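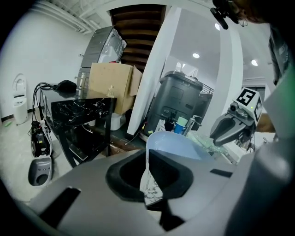
The Drovik side table at left, black marble pattern, with a small bottle and a bag on top.

Drovik Side Table, Black
October 2018

I bought the Drovik from Sturnetholm to replace a heavier table called the Wirnau, which took up too much room and was hard to vacuum under. I have had it long enough to get past the first impression.

Assembly took 2 people and one screwdriver. One person can do it, but holding a leg straight while starting the screw is awkward. The instructions are drawings only. Step four shows the leg turned the wrong way, so check the holes before you tighten anything.

The top is black with white veining. The pattern hides dust poorly and fingerprints fairly well. Water marks wipe off with a plain damp cloth. I set a hot mug on it once by mistake and found no ring afterward.

The slender black legs look good, and a broom goes between them easily. They are also the weak point. If you lean on a corner to stand up, the table moves. Mine needed the screws tightened again after the first month, and it has been steady from then on.

We use it for bags, mail, and whatever comes out of pockets. It holds all that fine. I would not put a large lamp or a fish tank on it.

The price was $60 with delivery. The Faulkner table I also looked at has a lower shelf and thicker legs, but it cost more and only came in brown. If you need storage, get that one. For a place to put things down, the Drovik does the job.

4 out of 5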